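Putting up walls that have to come down again: Branwen Pugh on doors, panels and grey floors

Branwen Pugh has been laying out display halls for long enough to have stopped noticing what is on display in them. She notices the walls. When we met she had a folded floor plan in one coat pocket and a roll of dark tape in the other, and she spent the first few minutes of our talk looking over my shoulder at a panel she thought was leaning.

"It was fine," she said later. "But I'd have been thinking about it the whole time if I hadn't gone and looked."

Her work is with freestanding partitions and doors, the sort that stand in a large indoor hall and have no building around them. She began at Gester, which made panels for shops, and went from there to Wurnine, where she learned about doors. These days she works for Ollside, planning the layouts and overseeing the people who put them up.

I asked her what the job is, put simply.

"Making rooms where there aren't any," she said. "Somebody has a big hall and they want it to feel like a lot of smaller places. You want to walk up to a door, see what it's like, try the handle, go round the other side. You can't do that with a door leaning against a wall. It has to be standing up in a frame, and the frame has to be standing up in something."

A door is heavier than people expect

Most of the trouble, she says, comes from doors. A plain panel stays where it is put. A door moves, and it moves its weight with it.

"If you open a door in your house, the house holds it. You never think about that. In a hall you've got a frame and a bit of panel either side, and when somebody swings the door right open all of that weight goes out to one side. Do that a few hundred times and whatever was slightly loose is now very loose."

Her first hall job at Wurnine had six doors in a row. By lunchtime on the first day the fourth one had started to catch at the bottom, and by the afternoon two of them wouldn't latch. She had set each frame level on its own and hadn't gone back to check after the row was joined up.

"I joined them left to right and pulled every one of them out a tiny bit as I went. Nothing you could see. But a latch only needs a couple of millimetres to miss."

She now hangs the doors last, after everything next to them has been fixed, and then opens and closes each one ten times. If it sounds different on the tenth from the first, she gets the hex keys out.

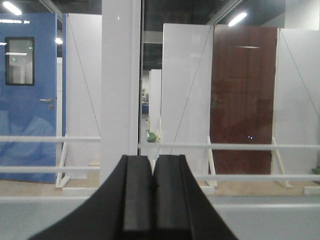

Wires are another thing she has views on. A tall panel can be held from behind with a foot, from the top with a rail, or with a thin wire pulled tight, and she has used all three in the same hall.

"People don't like the look of wire. I don't mind it. A foot sticks out at the back and somebody will find it with their shin. A rail is lovely if the panels are all the same height, and they never are. Wire is quick, and if it goes slack you can tell with one finger." She holds up the finger. "I go round in the morning and touch every one. That's most of my morning."

Fitting in with the building

Halls come with things in them already. Pillars are the main one, and Pugh spends a good deal of her planning time on them.

"You'll be sent a drawing with the pillars on it, and the drawing will be wrong. Or it'll be right about where the middle of the pillar is and wrong about how fat it is. Somebody boxed it in, or wrapped it, and didn't tell the person who does the drawings. I always measure them myself."

On one job the plan gave her a gap of 1,000 millimetres between a pillar and the end of a run of panels. She had drawn in a door with an 800 millimetre leaf, which left enough for the frame and some to spare. On site the pillar turned out to be wider than drawn and the frame would not go in.

"We moved the whole run along. It was eleven panels. We'd already wired seven of them. I was not popular that evening."

Does she try to hide the pillars? She used to. At Gester the instruction was always to build around them, so that visitors saw a clean wall and never knew there was a pillar behind it. She has gone off the idea.

"It takes a lot of panel, and then you've got a big fat block in the middle of your hall that you can't see past. If it's white and your panels are white, leave it alone. It looks like part of it. And people use them to find their way. They say, meet me by the pillar. They don't say, meet me by the fourteenth panel."

She likes a long view as well. In every layout she tries to leave a few gaps where a visitor can see through to the far end of the hall, past the nearer partitions.

"If you close it all off, people get to the third room and turn round. They think they've seen it. If they can see a bit of something down there, even if it's only another white panel, they'll keep going."

Colour, glass and handles

Her preference is for white panels and a few strongly coloured doors. She thinks blue is the easiest colour to place in a hall, and says she would put a blue door at the end of a run before any other.

"Red shouts, and green goes a bit dull under some lights. You can see blue from a long way off and it doesn't make the panel next to it look dirty. I had a run of yellow ones once, and every white panel looked grey. We wiped them down twice before somebody worked out it was the doors."

Glass is more awkward. A narrow window in the upper part of a door is useful, as it lets people see whether somebody is coming the other way, but the glass also picks up every light in the hall. Pugh stands in front of each one at her own height and then crouches, to see what is showing in it.

"You get all sorts in there. Exit lights, strip lights, the back of somebody's stand. You can't get rid of all of it. I turn the door a few degrees if I can, and if I can't I live with it."

On handles she is brief. She wants a lever, she wants it firm, and she wants the spare screws in a labelled bag. A hall in which she had 123 doors to look after taught her that last part. The handles had come from three suppliers, one of them a small firm called Fu, and all three had used a slightly different screw.

"They all go in. That's what's so annoying. The wrong one goes in and holds until about the middle of the second day."

Lettering she prefers to leave to somebody else. Her only rule is that it goes on after the door has been hung, when there is no more lifting to be done. She has seen a good many letters scraped off by gloves.

Starting from the floor

Before any panel goes up, the layout is marked out underneath it. Pugh does this herself, on her knees, with a tape measure and small pieces of dark tape.

"I don't do lines. Some people tape the whole wall out, the full length of it, and then you've got metres of the stuff to pull up. I do the ends and the corners. Two little squares side by side for a door, one for each edge of the opening, and a single one for the end of a run. Anybody who's worked with me knows how to read it."

She likes working on light grey. Dark tape shows up on it from standing height, and so does a pencil mark if she has run out of tape. A pale wood finish is harder, and she dreads carpet.

The drawback of a light grey surface is that it shows everything else as well. Shoes, trolley wheels and panel feet all leave something behind, and she has got into the habit of going over the whole area before she hands it back.

"You get smudges, mostly. Some of them are scuffs and some of them are old glue that's picked up dirt, and from standing up they look the same. I put my thumb on it. If it drags, it's glue. Warm water and a cloth first, always. If you go straight in with something strong you end up with one very clean patch, and that looks worse than the mark did."

How much of it does she get off?

"Most. There'll be a faint bit left somewhere and I'll be the only one who can see it. I've learned to stop. I once spent forty minutes on a mark the size of my hand and it was in the surface. It had been there for years." 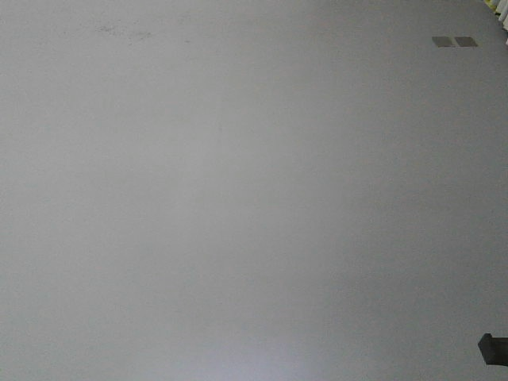
Taking it all down

She is stricter about the end of a job than about the beginning. Everyone is careful putting the walls up, she says, and by the time they come down people want to go home.

Doors come off first. Each one has its handle taken off and bagged, and the bag is taped to the inside of the frame. The wires are let down next, with one person holding the panel and another at the fixing. She does not let anyone work on a wired panel alone, however short it is.

"I had one come over on me at Gester. It was only a little one and I was fine, but it took the corner off, and it made a noise I can still hear. So, two people."

The panels are then stacked on edge with a strip of felt between them. She numbers them on the bottom, where the number won't be seen when they are standing. Her current set goes up to 209, though that doesn't mean there are 209 panels. Some have been scrapped over the years and she has never reused a number.

"If I gave a new panel an old number, I'd open a plan from three years ago and think I still had the panel with the notch cut out of it. I'd rather have the holes in the list."

Tape is the last thing to be lifted. She leaves it down until the final panel has gone, in case there is an argument about where something stood, and then goes round and peels up each piece by hand.

Her next big layout is in September, and she has already been to measure the pillars. There are nine. The drawing shows eight.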